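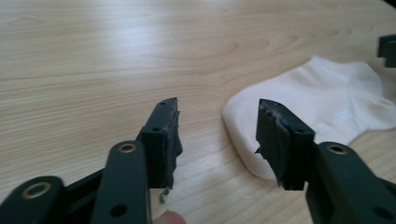 How a Bill Becomes a Law in a Two-House Legislature

By Lensa Araya
For readers in grades 4 to 6

A bill is a written plan for a new law, or for a change to an old one. Most bills never become laws. The ones that do must pass through the same steps in the same order.

To show the steps, we will follow one bill through the legislature of a made-up state called Loltura. The bill says that every town with more than 900 people must have a public library.

Step 1: Introduction

A member of the legislature must put the bill forward. This member is called the sponsor. In Loltura the sponsor is Representative Isel. The clerk gives the bill a number, House Bill 33, and reads its title aloud.

Step 2: Committee

The bill goes to a small group of members who study one subject. The group may hold a hearing, where people from outside the legislature can speak for or against the bill.

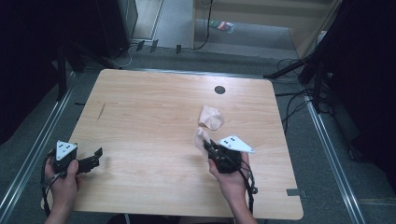 The group can then vote to send the bill on, change it, or set it aside. A bill that is set aside is said to have "died in committee." A change to a bill is called an amendment. House Bill 33 is amended to give towns 3 years to open their libraries.

Step 3: Floor Vote

All the members of the House debate the bill and vote. In most cases a bill needs a majority, meaning more than half of the votes cast.

Step 4: The Other House

The bill moves to the Senate, where Senator Derese is in charge of it. The Senate has its own hearings and its own vote. If the Senate changes the wording, the two houses must agree on one version before the bill can go further.
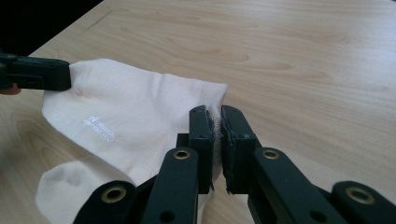

Both houses have to pass exactly the same text. Even a small difference, such as a new date, must be settled.

Step 5: The Governor

Governor Collesar can sign the bill or reject it. Rejecting a bill is called a veto. The legislature can vote again to pass a vetoed bill, but this usually takes more than a simple majority.

Words to Know

Sponsor: the member who introduces a bill
Amendment: a change to a bill
Majority: more than half
Veto: a governor's rejection of a bill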